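Re: [keveck-users] Grasp planner keeps picking the cable

On 9/18/19, Quang Hứa wrote:
> Since moving to the new Keveck planner my top-ranked grasp is
> nearly always on a data cable, never the connector body. Is there
> a weight I'm missing? I've got 156 candidates and they all look bad.

Hi Quang, and thanks for writing in – I spent a good part of March on this very thing, so you have my sympathy! We're working inside a desktop case too, and the light blue SATA cable loops right by the power connector, with the fingers pointing up at both of them.

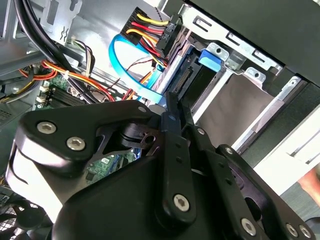
Chiến Phan

With that much cable near the drive, the default clustering lumps wires and plug into one blob. Try setting cluster_split to 2 and raising rigid_weight to 5, and then mask out the gripper's own links before you segment, or the black finger bar gets mixed up with the black connector. I'd also turn on the collision check against the drive cage – it's off by default. My config is in the Drernent branch if you'd like to borrow it, and do let me know how you get on.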